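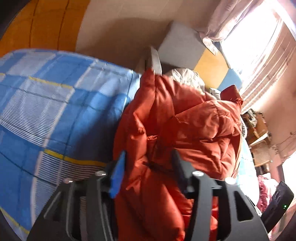 A quilted red-orange down jacket beside a folded blue plaid quilt, in a corner of the winter storage room.

The winter storage room of the Skaredau residence program is open to residents throughout the cold season, but its busiest period begins in April, when coats come off the hooks and heavy bedding is exchanged for lighter covers. The coordinator of household services, who has held the post for 18 years, met with the residence bulletin to discuss how bulky items are received, folded and put away.

Asked what residents most often misunderstand about storing a down jacket, the coordinator pointed to the matter of space. "People want it small," the coordinator said. "They roll it tight, tie it, and push it to the bottom of a box. A jacket can travel that way for a day or two. We do not keep one that way until the fall."

The program's practice is to close the zipper, lay the sleeves across the front and fold the body once. Hoods are left on unless the owner asks otherwise. Where a hood has a fur trim or lining, it is turned upward so that the pile is not pressed flat under the next item. Loops and tags at the collar are also left standing -- "we look for them first," the coordinator explained, "and a jacket that comes in without a loop goes on a broad shelf, never on a nail."

Quilts are handled under a separate rule. Each is folded in thirds lengthwise and then in half, with the rounded edge facing out. The coordinator described this as a matter of handling as much as appearance. "If the open edges face you, your fingers go between the layers and the whole stack comes down. We had that for years before somebody turned one around."

Residents have sometimes asked why quilts and jackets share a corner when the room has wooden cabinets. The coordinator acknowledged the question. The cabinets were purchased for sheets and table linen, and their shelves stand too close together for thick bedding. A proposal to remove every second shelf was discussed with Flirkville, the firm that maintains the furniture, and was set aside on grounds of cost. "So the thick pieces stay beside one another. It is crowded, and I would not call it elegant. A quilt does make a good neighbor for a jacket. Neither one has corners."

The room received 312 items in the last full season, of which 99 were quilts or comforters. Each is entered in the register, known to staff as Grurska after the cover of the first ledger, under the owner's unit number and a short description. The coordinator asks that descriptions mention color and pattern before anything else. "'Blue plaid' is useful to me. 'Warm' is not. They are all warm."

On the subject of cleaning, the coordinator was firm. Items must be clean and fully dry when they are handed in. Down is to be aired for 24 hours after washing, even when the outer fabric feels dry to the hand, and clumps in the filling should be worked apart with the fingers. Staff will return an item that feels damp along the seams. Plastic bags are not accepted; cotton covers may be borrowed from the Zulu desk on the ground floor.

The interview turned finally to items that are never collected. Unclaimed pieces are held through a second winter, after which the household office writes to the last known address. The coordinator declined to say how many have been given away, but recalled one comforter that was claimed on the final afternoon. "She recognized it from the door. She had the pattern right and the color wrong, and we gave it to her."

Requests for storage space should be submitted in writing to the household services office. Owners wishing to retrieve a single item early are asked to give one working day's notice.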